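Hand-held grippers for laundry folding – buy two more, or save for an arm?
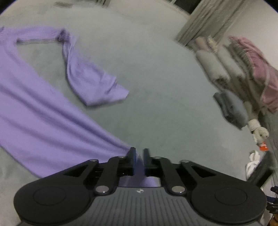
Carkberg, Sep 13, 2022

tinplate_owl
Thread starter

Good evening to all. I write from a small group in Carkberg, four people, two of them part time. We collect demonstrations of folding and sorting clothes with a hand-held gripper, the parallel type with two fingers, as you see with the purple shirt. Now we have to hand in our equipment wish list for the coming year and I would like some advice before I do something foolish.

Our position is as follows. We own one gripper that works well and one that is used for spare parts. There is money for either:

a) two more hand-held units, complete, with cameras and a box of spare fingers, or
b) one second-hand arm from Drurel, without gripper, and then nothing left until the next budget.

My colleague is strongly for b). He says that a demonstration is worth nothing until a machine has repeated it. I am more for a), as we have at the moment 703 usable demonstrations with clothes and I believe this is too few for anything with long sleeves. Long sleeves are our big headache. A towel is easy, it has four corners and it stays where you put it. A shirt has a body and two sleeves and a collar and everything goes its own way.

The list must be in before October. What would you do?

----

gravelpit
Member

I would do a), but only one unit, and put the rest into fingers and wear parts. People always budget for the tool and forget the pads. On ours the pads became smooth after some weeks of cotton and then we had slipping on thin fabric, and for a long time we blamed the operator.

What width are your fingers? They look narrow to me. For picking up one corner of a shirt from carpet this is good. For a thick bath towel I would want something wider.

----

tinplate_owl
Thread starter

They are narrow, yes, 20 mm. We tried a wider set on loan and it took up two layers each time when we wanted one. With the narrow ones you can go in at the corner and close, and you have a small fold between the fingers and it holds. I did not think about the pads as a separate line, thank you. How many sets per unit would you put down?

----

gravelpit
Member

Four sets per unit per year if you work on carpet. The carpet is harder on them than the cloth, as you touch the floor every time you go for an edge. On a table you could do with half of this.

----

Mosswalker
Regular

I am sorry but I have to disagree with the direction of this thread. Your colleague is right. I have been in two projects which bought more and more collecting tools, and when the arm came at last, half of the material could not be used. The operators had turned the wrist in ways the arm could not reach. It was nice to look at and no use to us.

Buy the arm. Even an old one. Put it on a table and try with your 703 and see what is missing. Then you know what to collect.

----

tinplate_owl
Thread starter

I understand the argument and my colleague will be happy to read it. But an arm on a table will not fold a shirt which is lying on the floor, and we work on the floor for a reason: the clothes in a real home are on the floor, on the bed, in baskets, along the wall. If we buy the arm we must also change the whole room. I have not seen this cost in his calculation.

----

Mosswalker
Regular

Then it must go in his calculation. I don't say the arm is cheap. A table, a frame, a safety switch, somebody to come and look at the electrics. In our case these small things came to one third of the price of the arm itself. But you will have to pay this one day. If you buy a) now, you only pay it later, with more material that was never tested.

----

pelican_77
Member

May I ask a beginner question. Why not hire? Savchuk has a hiring service for arms, by the week, and they deliver with the table. We did this in spring for two weeks. You collect for some months with the hand-held, then you hire the arm, test, send it back, and correct your way of collecting. I think it is much better than to own an old arm that needs care.

----

gravelpit
Member

This is not a beginner question, it is the best idea so far. Only check who pays if it gets damaged in transport. With ours the contract was not clear on it and there were many emails.

----

Mosswalker
Regular

Hiring is fine if you are disciplined. We were not. The arm arrived and the first week went on calibration and on finding a missing cable, and in the second week we had three good days. If you hire, hire for a month or don't do it.

----

tinplate_owl
Thread starter

A month at Savchuk is within what I have if I take only one new unit. So a possible plan is: one hand-held unit, eight sets of fingers (four for the old, four for the new), one month of hire. I will ask them for a quotation tomorrow.

Another matter, maybe somebody knows. We have a target of 200 new demonstrations with long-sleeved shirts only. At the moment one person does it and it goes very slowly. My question is how you plan the clothes. Do you buy new, do you take from charity shops, do you use your own? Up to now we used our own and what people brought in, and I have no line for it in the budget at all.

----

hemline
Member

Charity shops, and put a real sum on it. I work with garments for many years and I can tell you that new shirts behave differently from shirts that have been through the wash many times. New ones have finish in them and hold a crease. Old ones fall flat. You want both, but more of the old.

Also look at the cuffs. A gathered cuff like the one on your purple shirt pulls the end of the sleeve together, so when it lies on the floor it opens out again below and makes a little heap. A plain hem doesn't do this. If all your shirts have one type of cuff, I would expect trouble with the other. I would buy by cuff and by collar and leave the colour for the last.

----

tinplate_owl
Thread starter

This is very useful. I had sorted our clothes by colour and size only. I will make a new column.

----

pelican_77
Member

I would not forget the colour. We work on a light grey floor too and with white and beige things we had a lot of problems to find the edge. A purple shirt on a pale carpet is easy for the camera. Put some difficult ones in the plan, and perhaps a second floor covering. A dark rug costs very little compared with the rest.

----

hemline
Member

Agreed about the rug. I did not mean that colour is without importance, only that people stop there.

----

quarto
New member

Hello, first post. We looked at the same question last year and took the Pendmont kit, which comes with gripper, camera mount and a case. I am not so satisfied. The linkage got play in the pins after half a year and the fingers did not close parallel any more. Pendmont wanted us to send in the complete unit and we were without it for five weeks. So my advice is to ask before you buy whether you can get the pins and arms as single parts.

----

Mosswalker
Regular

We have had Pendmont units for three years and the pins are fine. Did you clean them? Lint goes into the joints. With clothes on carpet it is much worse. Five minutes with a brush at the end of the day.

----

quarto
New member

We cleaned them every week, not every day. Perhaps it was too little. But a tool that is sold for textile work should stand one week of lint, in my opinion.

----

gravelpit
Member

I am with quarto here. If it needs a brush every evening then this should be on page one of the manual. But also I would say: tinplate_owl, you already have a second unit which is used for parts. Write down which parts you took from it and when. That is your spare parts budget, better than any number you get in a forum.

----

tinplate_owl
Thread starter

I went through my notebook this evening. From the old unit we took both fingers, one of the arms, two pins, and the screws of the camera mount (these twice – they get lost). So quarto's question about single parts is a good one and I have sent it to the seller.

Savchuk answered also. A month is possible from the middle of October, with table and delivery, and they want to know the floor load of our room, which I don't know. Damage in transport is on them, damage in use is on us, with an insurance of about a tenth of the price if we want it.

I have put this version to my colleague:

One hand-held unit, with camera
Eight sets of fingers
Arms and pins, if sold singly
One month of hire, with insurance
Clothes from charity shops, sorted by cuff and collar
One dark rug

He says it is a compromise and that he still wants his own arm. But he will sign, if the month of hire is used for testing and not for showing to visitors.

----

Mosswalker
Regular

He is right about the visitors. It is a better list than the first one. I would still have bought the arm.

----

pelican_77
Member

For the floor load, ask whoever manages the building and ask today. We waited two weeks for this one number.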